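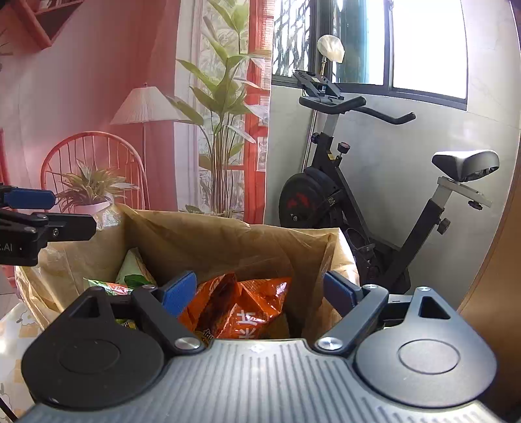
Snacks in a paper bag, ready for the table

Call for tasters: the Durkow snack and supper study

Do you eat crisps on the bus? Toast over the sink? Then we'd love to hear from you! We are looking for up to 139 people living in or near Durkow to take part in a study of what we eat between meals, who we eat it with and what we remember about it afterwards.

You'll keep a food diary for 8 days (a few lines each evening is plenty) and come to one tasting session at Ulico Hall, where there will be savoury and sweet things to try, and plenty of tea. After that we'd like to have a chat with you, usually over the phone, about the snacks you grew up with. These chats were the best part of last year's study in Drornberg - people told us wonderful things about school tuck shops and their grandparents' biscuit tins.

You need to be 18 or over and happy to write in English, though notes in any other language are welcome too. Spelling doesn't matter a bit. Sadly we can't take anyone with a nut, sesame or shellfish allergy for the tasting, but you can still do the diary and the chat.

Everyone who finishes gets a shopping voucher worth £87 and a copy of the booklet we are putting together for February. Bus fares are paid on the day.

To join in, leave your name and a phone number at the Janssen Library desk by Sep 25, 2025, marked for Lacey Mapplebeck. Questions about allergies or access should go to Stuart Cheetham, same desk. Bring a friend along if you like, they can sign up too!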